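Category: Urban Studies / Walking and Public Space
Shares 18 · Comments 9

4.2 Surface joints and the choice of walking line

In the Udavness survey we asked 89 regular walkers which side of a paved street they prefer, and why. Most answers concerned shade and noise. A smaller group spoke of the ground itself, and this group is treated in the present section. Schwerdtfeger (personal notes, January) has observed that older walkers look down more often where the joints follow no straight line. Our interviews agree with her in part. The effect was mentioned mainly by persons who use a stick.

In rectangular paving a walker can follow one row of stones and keep direction almost without thinking. Where the slabs have many sides, as in Fig. 3a, such a row does not exist, and the kerb becomes the more useful guide.
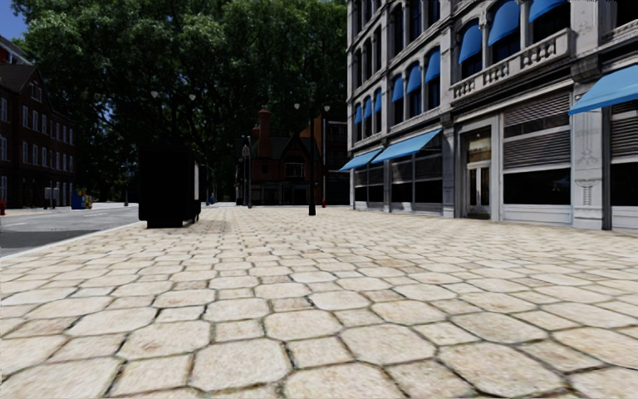
Fig. 3a. Pavement of many-sided slabs between road and shop fronts (rendered view).

It should be added that the kerb is of little help in a wide square. Several persons from the Pollside group told us that they choose a fixed point on a building and walk towards it. Corners were named often, awnings less often, and signs almost never. Wynne has suggested that repeated elements of a facade also help in judging distance, but our material is too small to confirm this.
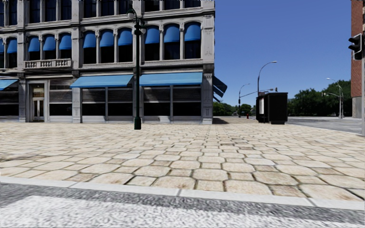 Fig. 3b. Stone facade with blue awnings facing a paved plaza (rendered view).

A second question was the size of the stones. In Ham, eight respondents said that small stones between large ones feel less even under the foot, although no difference in height was measured there. We believe that the eye expects a step at each joint. Darker joints may make this stronger, and for this reason joint colour was recorded separately in the Flurnedia street list.

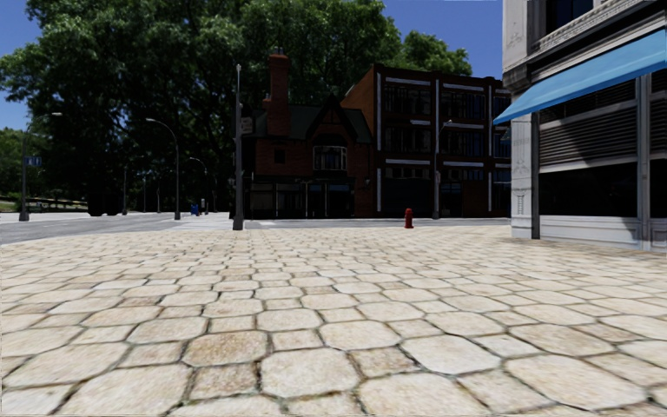

Fig. 3c. Large eight-sided stones with smaller squarish stones between them (rendered view).

The influence of rain was not studied. It is planned for the next round of interviews, together with the question of evening light.

This site uses cookies to remember your reading settings. Accept | Manage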